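Is the Mekdale suture practice kit worth the money?

fernhopper
Starting vet nursing in November and want to get some stitching practice in first. Mekdale want 60 quid for a skin pad, a few threads and a plastic case. Reviews all read like the same person wrote them. Anyone bought one?

gritbin51
Bought it, regretted it. The "lifelike three layer skin" claim is doing a lot of work. Mine tore on the second evening.

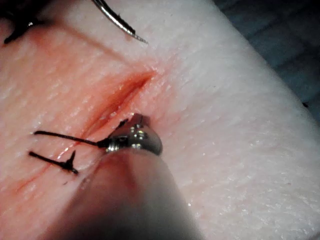

How long should a practice pad last before the stitches start pulling through?
A few weeks of regular use if you keep moving along to fresh bits, far less if you go over the same cut.

tallowby
Disagree with gritbin. Mine from Mekdale is fine. People yank the thread and then blame the pad.

gritbin51
I don't yank. I had an Alexiou pad before that and did 539 stitches in it, yes I kept a tally, and it never tore.

oddsock_lane
539 stitches in one pad? Pull the other one.

Don't bother with any of these bundles until you know what your course uses. Ours gave us pads in the first week - the kit I'd bought stayed in a drawer.

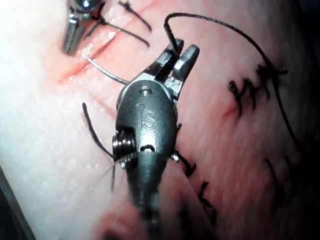 And I'd be wary of the Lestico "certificate" they try to sell you at the checkout. I asked my tutor and she'd never heard of it.

tallowby
Fair point on the certificate. Still say the pad is all right.

fernhopper
So one torn, one fine and one in a drawer. Think I'll email the college before spending anything. Does pig skin from the butcher do the job?

gritbin51
Better than most of what's sold. Smells by day three though.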